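Sirnalham Household Inventory, release 2
Data card

Maintainers: Raghda Khoury, Simão Antunes
Last revised: Mar 16, 2022

Summary

Sirnalham is a table of household storage records. Each row covers one container: where it is kept, what it is made of if known, and what the household says it holds. The table has 914 rows from 18 households. It was compiled for studies of how people name and group small items at home.

Files

containers.csv – one row per container
contents.csv – one row per item type, keyed to container_id
rooms.csv – room codes and their local names

Fields in containers.csv

container_id: integer, unique across the release
household: two-digit code
room: code from rooms.csv
kind: box, tin, bag, drawer, jar, other
lid: yes, no, unknown
label_text: free text, as written on the container, max 2000 characters
note: free text from the respondent

Collection

Respondents filled in paper forms in November. Lina Daher and Elias Haddad typed the forms, and Suha Akl checked every row against the paper. Spelling in label_text is kept as written. Spelling in note was normalized.

Known problems

Two households used "box" for drawers. These rows were left alone and can be found by filtering on the word "pull" in note. Empty values in lid mean the question was skipped – they are not the same as unknown. Room codes 11 and 12 overlap and will be merged in the next release.

Coding of open boxes

An open box is coded by its body, whatever it holds. A box with a roll of packing tape in it is still kind = box, and the tape goes in contents.csv. 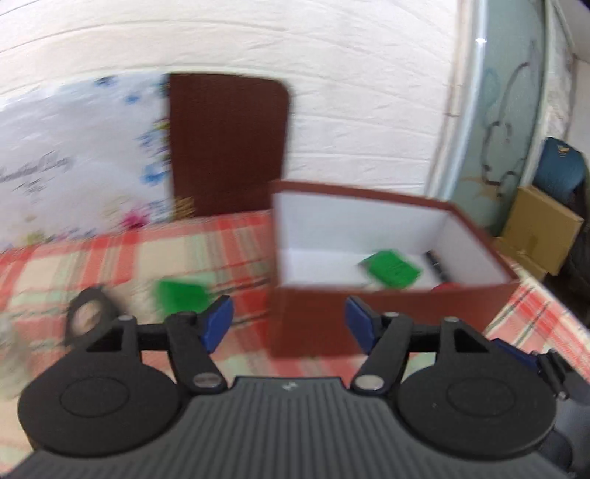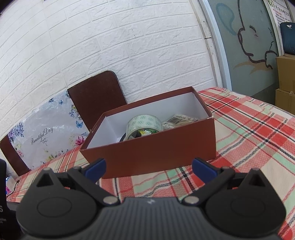 Contents are listed by item type only. Brand names given by respondents were moved to note and dropped from item_name. Rolls, spools and reels share the type code ROL.

Loading

Files are UTF-8 with comma separators and a header row. Read household as a string or the leading zeros will be lost. The Jaton import script expects all three files in the same folder.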